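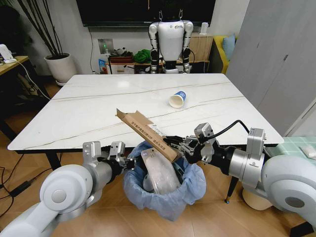

Sala 206. Papelera con bolsa azul claro junto a la mesa, con cartón aplanado sobre ella.

LISTA DE INSPECCIÓN — ORDEN Y RESIDUOS
Edificio Urquhart, 25 de octubre de 2018

1. Papelera provista de bolsa: conforme.
2. Bolsa ajustada al borde: observación. El plástico cuelga por los lados hacia el suelo; deberá recogerse.
3. Cartón separado del resto: pendiente. Depositar en el contenedor de papel de la planta 6.
4. Superficie de la mesa despejada: no conforme. Vaso de papel volcado; retirar.
5. Pavimento seco y sin obstáculos: conforme según revisión presencial.

Comentario: el punto 3 ya constaba en el informe de septiembre. Remítase copia a Gemetti, servicio de limpieza.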